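Muvwood Household Recycling Service
Frequently Asked Questions

Which items may be placed in the blue cart?
Paper, cardboard, metal cans and rigid plastic containers are accepted. Lids may be left on.

Are plastic bags accepted?
No. Bags and film must be taken to the Prikbridge Drop-Off Center, Bay 12.

Must containers be washed?
A brief rinse is sufficient. Labels need not be removed.

How do I request a second cart?
Residents may submit Form 412 at the Druvero Street office. The limit is 2 carts per household.

Will collection dates change in July?
Yes. The holiday schedule is mailed to all registered addresses.

What should I do with a container that is still inside a bag?
Please separate the two. Bagged items cannot be sorted and will be left at the curb.

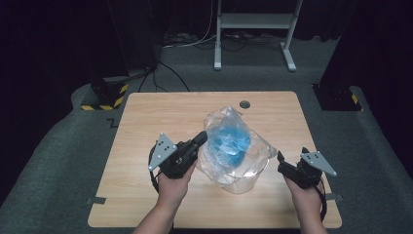
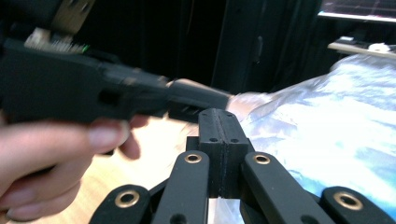 First picture: clear plastic bag with a transparent container, on a wooden tabletop.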